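Where the Paper Went

Six binders used to decide whether a batch left the building at Hosau, a maker of footbed components on the edge of Stetville. If one was on somebody's desk at the far end of the hall, the batch waited. Jean Dow, who ran quality for most of the binder years, can still tell you which had the broken spine (the fourth, supplier deviations) and which one smelled of coffee.

They're in a cupboard now. What replaced them is a document control system called Flerkholm, and I spent two days in December watching people use it, expecting to be bored. I was not bored! There's a real pleasure in seeing a work instruction turn up in the right version, at the right station, with the old one gone from view.

The starting point was grim. When Dow's team gathered up every controlled document in the plant they found 1387 of them, counting the ones taped inside locker doors. Many were copies of copies. One cleaning procedure existed in four versions, all signed, and two of them disagreed about how long the solvent had to sit. After a long autumn of sorting, merging and a fair bit of arguing, the list came down to 782.

"I thought we'd lose something important," Dow told me. "I kept a box under my desk for a month with everything we'd retired. People came by to look in it. Then they stopped coming by."

Each document that survived has an owner, a review date and a short plain title. That last part was Dow's battle. The old titles ran to things like "Procedure for the Execution of Incoming Inspection, Part B," and she wanted "Checking a delivery." She got her way on nearly all of them, though the calibration group held out and still has its Part B.

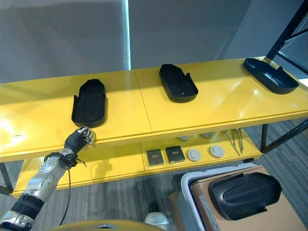
A change request, start to finish

The part I liked best was following one request through. An operator on second shift noticed that the instruction for labeling returned goods told her to use a form that had been withdrawn. She tapped the comment button, typed eleven words and went back to work. The comment went to the document's owner, who fixed the reference before lunch the next day and sent it on for approval.

Approval takes 2 signatures. It used to take five, collected on foot, and one of the signers worked at the Sepúlveda site and only visited every other week. Now the new version is released when the second person signs, and everyone who has read the old one gets a short note showing the changed lines side by side. You confirm you've read it and that's recorded with your training file.

I asked to see what happens when someone doesn't confirm. The answer is a reminder, then another, then a conversation with the shift lead. Dow would like that last step to stay a conversation. The software offers an automatic lockout, and she has left it off.

Not everything runs smoothly. Search is fussy about hyphens, and drawings open slowly on the older tablets. The Sepúlveda site is still working from its own binders until spring, so anything the two plants share has to be printed, stamped and mailed the way it always was. Dow keeps the stamp in her top drawer, next to a spare ink pad.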